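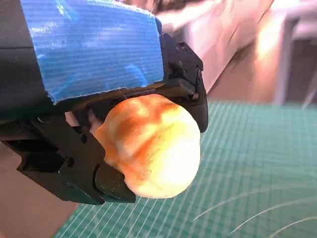
According to Hannelore Lenz, the Granarix was the only office machine that could ruin a carpet, a blouse and a tax return in one stroke, and she used one every working day until she retired. The Granarix is a heavy-duty desktop hole punch made by Diekmann, an office supply maker in the town of Kornach. It makes two holes in a stack of paper. It was sold mainly to public offices, accountants and schools, and it is remembered for the size of its chip drawer and for the things that happened when someone forgot about the chip drawer.

Name

The name comes from "granary." Diekmann's sales department wanted to draw attention to the drawer, which held the punched-out paper dots of many weeks and was the largest of any desktop punch in the firm's catalog. The catalog called the contents "the harvest." Customers called them confetti, chads, or something shorter.

Early price lists show the machine as the Granarius. The spelling was changed before the first units shipped, on the grounds that a name ending in x sounded modern. The change came too late for the first run of cartons, and these went out with a sticker over the last two letters. Collectors pay extra for a carton with the sticker. They pay more for one where the sticker has fallen off.

Design

The punch has a cast base, a long lever and a sliding paper guide marked with the common sheet sizes. The lever was made long on purpose. Fredy Huanca, in his notes on the design, wrote that a short lever asks for strength and a long one asks only for desk space, and that offices had more of the second. Offices did not always agree. On a narrow desk the lever stuck out past the edge at hip height, and a good many owners learned where it was by walking into it.

The drawer slides out from the back. Its catch was a small spring tab, firm when new. With use the tab went soft, after which the drawer could be opened by picking up the punch, tilting the punch, or setting the punch down with any feeling. Diekmann's service sheet advised carrying the machine level "as one would a full bowl of soup."

Stack capacity was given in the catalog with great confidence and in the instruction leaflet with rather less. Going over the limit did not break anything. It jammed the pins halfway through the stack, leaving the user holding a punch, a contract and a decision. The official remedy was to pull the lever up slowly while steadying the paper. The usual remedy involved the heel of the hand and a ruler.

The guide problem

The best known fault was in the paper guide. It locked in place with a knurled wheel, and the wheel loosened a little with every stroke. The first sheets of a job were punched in the right place, the last ones were not, and the drift in between was too slow to notice. Filed together, the pages formed a gentle staircase. Some offices took to punching long reports from both ends and meeting in the middle, a method that put the worst pages where the fewest people would look.

Knut Bauerfeind, in a letter printed in the Kornach trade newsletter, defended the guide. He argued that any clerk who tightened the wheel before each stack would have no trouble. Ignacio Mateos replied in the next issue that any clerk who did so would also have no time to punch anything. The exchange went on until the editor closed it, and by then both men had moved on to the proper way to store ring binders.

Models

The standard machine carried the model number 2184 and came in gray. A lighter version, the 899, was sold for home use with a shorter lever and a smaller drawer. It was easier to move around and so was lost more often. Diekmann also offered a four-hole model for customers whose binders required it. This was in essence two standard punches sharing a base, and it had both of their faults, though not always at the same moment.

A version for left-handed users was announced in one September catalog and did not appear in any later one. The punch is symmetrical from side to side, apart from the guide, and turning it around does most of the work. How many orders came in before somebody pointed this out is not recorded.

The Rovham dispute

Rovham, a maker of filing cabinets, bought almost 3000 of the standard model to give away with its larger cabinets. The punches were packed inside the bottom drawers to save on shipping. On arrival many of them had emptied test chips from the factory into the cabinet runners, where the dots worked their way under the rollers and stayed. Rovham asked Diekmann to pay for cleaning. Diekmann answered that the cabinets had been carried at an angle, and enclosed a copy of the service sheet with the line about soup underlined.

The two firms settled on 1999-06-05. Under the terms, Diekmann agreed to stop testing its punches on real paper, and Rovham agreed to stop describing the matter in its brochures. Cabinets from the affected shipments can still be picked out by their sound.

Reception and use

Reviews in the trade press were kind to the pins, which stayed sharp for years, and polite about everything else. Jinlong Lu praised the clean edge of the holes and suggested keeping the machine on a tray. Diekmann later sold a tray.

The Granarix remained in use long after most paper had gone elsewhere, in part due to its weight. It makes a dependable doorstop and holds down plans on a drafting table. Replacement drawers are no longer made. Owners commonly keep the old one shut with a rubber band, which has to be taken off to empty it, and the rubber band is usually under some tension at the time.

See also

Binder ring alignment
Paper guide
Reinforcement labels
Vacuum cleaner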